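Student Project Ultis Publishes Tabletop Manipulation Recordings and Build Files

4 min read

Laltia Technical College and Ruketeck release the first year of work from an undergraduate course in data collection for robot arms

Students in the manipulation course at Laltia Technical College have released 3,630 recordings of everyday tabletop tasks, together with the drawings for the hand-held gripper used to make them. The project is called Ultis. It was run over two semesters with parts and workshop time supplied by Ruketeck, a maker of small linkages and actuator housings.

The recordings cover short actions with household objects: approaching, grasping, lifting, placing and releasing. Each was made by a student holding the gripper directly, with a camera on the tool. No robot arm is needed at the recording stage. The arm enters later, when a control policy trained on the recordings is run on the college's bench robot with a matching pair of fingers.

The first release concentrates on drink bottles and their caps. A cap on a tabletop is a low target with little side surface to grip, and the finger pads have to close near the table without pressing into it. A clear bottle raises a separate problem. Its outline changes with the background, and much of what the camera records inside that outline belongs to whatever stands behind it. The students recorded these objects on ordinary furniture with other household items left nearby, including clear glassware and food in plastic packaging.

The Ultis gripper uses two black linkage arms driven symmetrically from a central body, with a blue pad at the end of each arm. The pads can be replaced without dismantling the linkage, and the pad geometry is the same on the hand-held tool and on the robot.

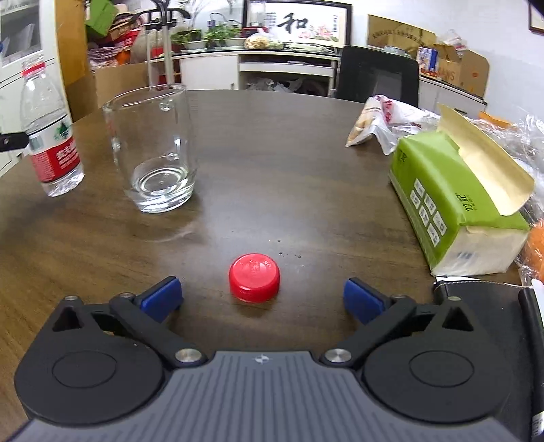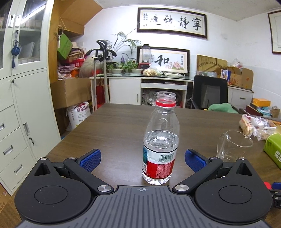 PARRI — August

Laltia Technical College today made the Ultis recordings available to schools, clubs and independent researchers. The package contains the recordings, the task sheets followed by the student operators, the drawings for the gripper and a short report on the first round of robot trials.

Of the 3,630 recordings, 960 involve a bottle cap and 815 involve an open bottle. The remainder are divided among cups, soft packages and small boxed goods. A further 300 recordings were kept out of the public package and will be used by the college to score submitted policies. They follow the same task sheets but were made in rooms that do not appear in the public set.

Students worked in pairs. One operated the gripper while the other read the task sheet, started and stopped the recording and entered the result. The pairs changed roles after each block. A failed grasp was kept and labeled as a failure if the tool had been tracked correctly throughout. Recordings with lost tracking were deleted at the end of the session, and the task was repeated.

The task sheets specify the target object and the required end state. They do not specify the approach path, the hand used or the placement of other objects. An early version of the course did prescribe the approach path, and policies trained on that material moved to the expected location even when the target had been shifted. The instruction was dropped before the recordings in this release were made.

Robot trials were carried out at the college during the second semester. Grasping an upright bottle was the more dependable of the two main tasks. Most failures came at release, when one pad stayed in contact slightly longer than the other and tipped the bottle. Cap pickup was less reliable. The usual error was in height: the fingers closed above the cap, or touched the table and stopped under the force limit. Results by task, including unsuccessful trials, are given in the report. The report makes no comparison with commercial grippers.

Two mechanical changes were made as a result of the trials. The pivot screws are now fitted with a thread-locking compound after several worked loose in repeated use, and the travel stop has been moved so that the arms open to the same width on every tool. Groups that built from the preliminary drawings should check the stop position before combining their recordings with the public set. The calibration file for the older stop remains in the package.

The course is open to second- and third-year students in mechanical engineering and computing. Assessment is based on the quality of the records kept, a repair exercise on the linkage and a written analysis of failure cases. Robot performance does not affect the grade.

For the coming year, Ruketeck will supply linkage kits to secondary school robotics clubs in the Parri district. The kits contain the arms, pivots and pads. Clubs print or machine the central body themselves and provide their own camera. Assembly takes around two club sessions for a group with some experience of hand tools. A supervising adult must be named on the application.

Work on the second release has started. It will add tasks in which one object has to be moved before another can be reached, and tasks with liquids in transparent containers. The recording format will not change, and policies trained on the current package can be scored against the new tasks without conversion.

Applications for kits and requests for the recordings are handled by the Ultis project desk at Laltia Technical College. Submissions for scoring open in October. Each group may submit one policy per month, and scores are returned with a breakdown by object type.

About Ruketeck
Ruketeck designs and manufactures linkages, pivots and housings for light automation. The company is based in Parri.

Related releases
Ruketeck Opens Workshop Hours to Student Teams
Laltia Technical College Revises Second-Year Mechanisms Course
Ultis Task Sheets: Notes for Club Supervisors
Parri District Schools Robotics Meet: Entry Rules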